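Notes from Mastton, Unit 12
August
By the course instructor

Okay, so last time we finished with grip force, and I promised you a session on the handover fault. A few of you emailed asking whether you could skip it if you'd done the reading. Please don't skip it! The reading covers how handovers are supposed to go, and I want to spend the hour on one that went badly.

Quick recap of the setup, for anyone who missed the lab tour. Two arms, one on each side of the table, and a camera at each wrist. One arm picks up something soft and holds it where the other arm can reach it. The second arm closes, the first arm opens, and that's a handover. You've all passed a grocery bag to somebody and you know there's a moment when you're both holding it. That moment is what we care about here.

The fault showed up during the long run we did on the Sutevley project. We had 673 handovers logged by the end, and 41 of them were marked as good by the software when the item was on the floor. Think about that for a minute. A dropped bag is annoying, sure, but a dropped bag that the log says was delivered is a whole different kind of trouble – you build the next step on top of it, and the next step goes ahead and folds, or stacks, or seals nothing at all.

What was the software looking at? Write this down, it'll come up again. It used two signals to decide that the second gripper had the item. The first was finger position: if the fingers stopped before they were fully closed, something must be between them. The second was motor current: if the current rose, the fingers must be pushing on something. Both are fine for a block or a bottle. I used them myself for years and never thought twice.

Now try it with thin plastic. A single layer of bag is so thin that the finger position is almost the same with it or without it, so somebody (me, I'm sorry to say) had loosened the threshold until thin items would pass. And the current rises when the fingertips press on each other too. So an empty gripper, closed all the way, looked just like a gripper holding a bag. The first arm got its "go ahead" and let go.

We blamed the wrong thing first, naturally. I was sure it was timing. I added a wait of 270 milliseconds before the release and the drops seemed to go down for a while, so I was pretty pleased with myself and went home. The next morning they were back. If you take one habit from this unit, make it this: when a delay "fixes" your problem, be suspicious and go look at the signals.

So we slowed everything way down and watched the approach from the wrist. The thing to study is the stretch right before the fingers close, when one gripper has the bag by its twisted top and the loose part is hanging over the tips of the other one.
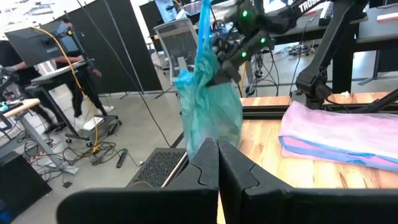

A hanging bag has no fixed shape, and the planner was treating it like a box. It took the lowest point it could find, called that the bottom, and sent the fingers to a spot a little above it. If the bag swung or puffed out, that spot was mostly air. The fingers closed, touched each other, and reported success.

The fix came in pieces. We put the position threshold back where it belonged and made a separate check for thin stuff: after the second gripper closes, it gives a short, gentle tug while the first one keeps holding. If the first arm feels the pull, they're both on the bag. If it doesn't, the first arm keeps its grip and we try again. We also changed the target so the fingers go for the gathered part near the top, where there's more plastic to close on.

Then there's the safety side – please read the Lynch chapter on this before lab. When a handover fails, the natural thing is to reach in and grab the item yourself. I've done it. The arms in that state are waiting to retry, and a waiting arm looks exactly like a stopped arm. Hit the stop first, check that the controller agrees with you, and then pick up your bag.

For next time, take the Idier log file and find three handovers where current and position both say yes and the tug says no. Bring plots. Hand-drawn is fine if your axes have labels.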